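Harnus Residents' Forum > Household Matters > Bedding and Linen

Folding of blankets on made beds 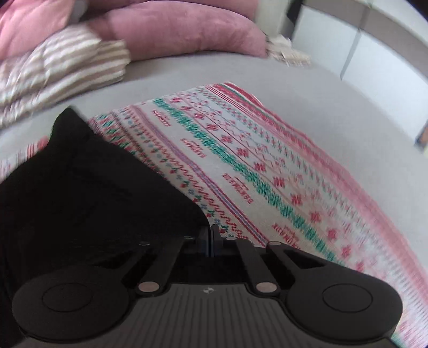
White patterned blanket on light grey sheet, with dark cloth to the left.

linen_desk_709
Members are asked whether a blanket should be folded on the bed or on a table. The Trernis guidance recommends the bed.

Rekley_House
We would support the bed. Dark items should be removed first, as lint transfers readily to white knitwear.

queiroz99
I must disagree. A sheet creases under repeated folding, and a table gives a straighter edge.

linen_desk_709
The point is noted. Few rooms here have a table of sufficient width.

queiroz99
Then fold in three, lengthwise, and the width required is much reduced.

Rekley_House
Folding in three leaves a ridge after a winter in storage. Our own practice remains in quarters, refolded each November.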